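The week I fell out with a pair of fingers

I should say straight off that I'm not an engineer. I write about things that engineers get excited about, and when Marichka Holovko asked if I'd like to spend a few days at Drornside comparing grippers, I said yes before I'd worked out what I would be comparing them for. Small blocks, mostly. Picking them up, putting them down, picking them up again.

There were two contenders. Palomino is a plain parallel gripper: two short fingers that close towards each other, and that's your lot. Kasia is the newer one, softer and cleverer, with 5 sensing pads in each fingertip (Marichka did ask me to stop calling them toes). Both were tried in simulation first, on the same virtual arm in the same virtual room, and I got rather fond of that room. Someone had gone to the trouble of giving it a wall clock and a little red cup by the keyboard! I spent longer than I'd like to admit looking at the cup. 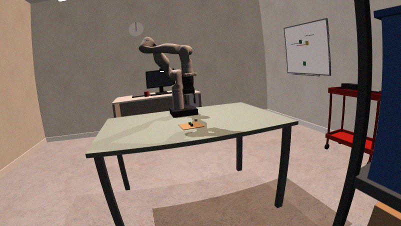
Page last changed: 2 July 2019

The tan board in front of the arm is where all the fuss happens. A green cube doesn't sound like much of an opponent, but it's tiny next to the arm, and the fingers have to come down square on it or they just shove it along. We gave each gripper 230 goes. I watched the first 54 of Palomino's without getting up, and then my leg went to sleep.

Palomino did better than I'd bet on. It's quick, it's dull, and when it misses it misses the same way every time, so Marichka could nudge one setting and carry on. Kasia was lovely on the awkward grabs – the ones where the cube had been turned a bit – but she (sorry, it) thought about each one for ages. And every so often she'd close beautifully on nothing at all and carry it off with great care.

Then there's the camera question, which I'd assumed was boring and which took up most of a day. With the camera looking down from overhead, the arm hides the very thing it's reaching for. Move it out to the side and you can see the cube, but judging depth gets harder. We ended up turning the view through 90 degrees and starting again, with a lot of tea in between, and Palomino's scores went up while Kasia's hardly moved. Marichka thinks the pads were doing the work by that stage. I think she's probably right, though I'd have liked Kasia to win something outright.

The real arm at Sarndale gets its turn next, with proper blocks and a proper table. Marichka wants Palomino on it first so there's something steady to measure against, and Kasia goes on once the new pads have been fitted. I've asked to be there for both.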